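HAND GRIPPER UNITS - WEEKLY INSPECTION CHECKLIST W/ COMMENTS
Statum / Cesstead site / cloth folding cell
Covers: both hand-held units, floor area, charging shelf, log sheet
Mark each line OK, FIX or HOLD. Comments go right under the line, not on a separate page. Last time they were on a separate page and we lost it.

1. BEFORE YOU START

1.1 Both units off the charger, powered down. OK

1.2 Last week's FIX items closed. FIX
One still open, strap on the spare case. Carried over again.

1.3 Log sheet at the cell, pen that works. OK
Counter reads 1,463 folds since the last full service. Service is due in May or sooner if fingers start to slip.

1.4 Lens wipes stocked. FIX
Nearly out. Ordered from Mendes, no ship date yet. Do NOT use paper towel in the meantime, that's how we got the haze on the old lens covers.

2. FINGERS

2.1 Yellow fingers seated square, no wobble at the base. OK
Push sideways with your thumb, both directions. Any click = HOLD.

2.2 Screw at finger base snug. OK
Hand driver only. Quarter turn past contact and stop. Somebody used the powered driver in the fall and stripped one.

2.3 Slots in the upper part of the fingers clear of lint. FIX
Lint in one slot, dug out with the plastic pick. Dark cotton sheds the worst. Check after every batch of dark stuff, not just on Wendesday.

2.4 Fingers open to full V and close parallel. OK
Open and close 50 times, slow. Listen. Slight squeak on first few, gone after. No grease, grease gets on the cloth.

2.5 Tips meet evenly on a single layer of fabric. OK

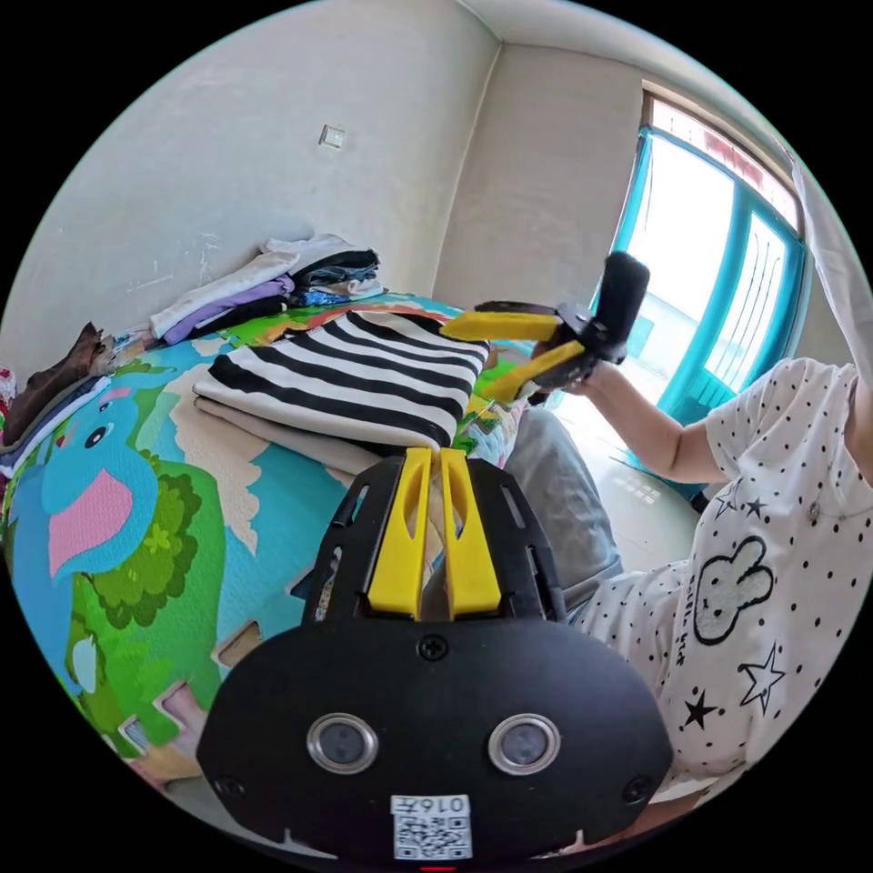 Cesstead, Wednesday, January 27, 2021

Floor check with both units up in the work position, one over the striped piece and the other coming in facing it. Fingers first, then fronts, then the floor around. Keep the fold stack back by the wall so it isn't under anybody's knees.

3. FRONT FACE AND SENSORS

3.1 Both round sensors clean, silver rings not loose. OK
Wipe center out. One wipe per lens, then toss it.

3.2 Lower corner screws present and flush. OK
These back out slowly. Paint marker line across each would help, asked twice.

3.3 Label readable, code scans first try. OK
016 scans fine. Corner of the sticker should be flat, if it lifts replace it the same day. A unit that won't scan doesn't get used, even if it works otherwise.

3.4 Side slots on body open, nothing stuffed in. OK

3.5 Body cracks, esp. near the handle. OK
Look under bright light. Window side of the room is good before noon.

4. FLOOR AND WORK AREA

4.1 Mat tiles locked together, no raised edges. OK
Press the puzzle edges down with your palm all the way round. A lifted tab tips the folded piece and you blame the gripper for it.

4.2 Backing layer under the work piece flat. OK
Beige one stays for now. Stripes show up well on it.

4.3 Loose clothing clear of the work piece. FIX
Brown item on the mat off by the wall at left. Pick up, add to the stack or bag it.

4.4 Direct sun not hitting the work piece. OK
Sun patch on the tile by the window, not on the mat. Moves during the day so look again after lunch. Pull the curtain if it gets to the cloth.

4.5 Operator seated, both knees off the fabric. OK

5. POWER AND DATA

5.1 Charge holds over a full session. HOLD
The second unit dropped off at 106 minutes. Should go more than 120. Swap the pack, rerun, write the number here. If it drops again it goes back to Edero with the charger, not by itself.

5.2 Connectors, no bent pins. OK

5.3 Clock on both units matches. OK
Check this BEFORE recording. Five seconds apart and the whole session is junk.

5.4 Test clip played back from each unit. OK
Watch it all the way thru, don't just see that the file is there.

OPEN ITEMS
Strap on spare case (1.2)
Lens wipes (1.4)
Lint pick, need 2 more, keep one at each end of the shelf
Brown item off the mat (4.3)
Battery pack rerun (5.1), second unit stays out of regular use til done

Initial and leave on the clipboard.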